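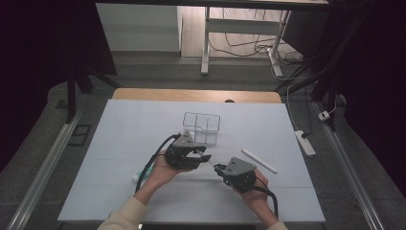
Two grippers, nearly tip to tip, over a pale blue sheet.

By the second week of the Darko hearings, the interpreters had a private word for the answer "I don't recall." They called it the weather. It arrived most mornings and settled over the witness stand until lunch.

The man on trial, Dušan Ševčík, once ran the police reserve in a district with more checkpoints than paved roads. He is charged with ordering the clearing of two villages in December, and his defense rests on the idea that he was in charge of very little. Orders came from the army. Or from the ministry. On one memorable afternoon they came from a telephone, with no one in particular on the other end.

Gudrun Reinholz has been prosecuting cases like this long enough to have gone through three pairs of reading glasses on the subject of logbooks. She likes logbooks. A commander may forget a burning street, but a quartermaster will have written down the fuel. The Darko log runs to 109 pages, and 34 of them carry initials that look a good deal like the defendant's. His lawyer, Evander Morrison, suggested that plenty of people have those initials. Reinholz asked him to name one who also had the keys to the fuel depot. He said he would come back to that. At the time of writing he had not. 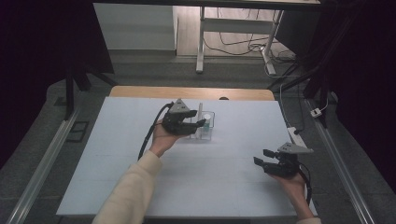
Maps have been a harder sell than logbooks. Every witness gets the same one, and no two have agreed on which way the river runs. A former reservist placed the command post on the east bank in the morning and the west bank after coffee, which would make it a boat. To settle things, the court went over to a blank plan with nothing on it but a grid, the lines as faint as those on the white board in the photo and the rectangles every bit as large, so large that one of them held both villages and the post. Morrison was delighted. Reinholz asked for smaller rectangles.

Blair Paterson, who teaches the law of command at Trunwood, has sat through most of it in the public seats with a thermos. In her view the case will turn on a dull question, namely who could have said stop and been obeyed. "Everyone wants a signed order," she told me. "People who give that kind of order tend not to be big on stationery."

The judges have asked for the depot keys to be traced. The defense has asked for more time, and got it. Ševčík, asked whether he wished to add anything, said that he did not recall.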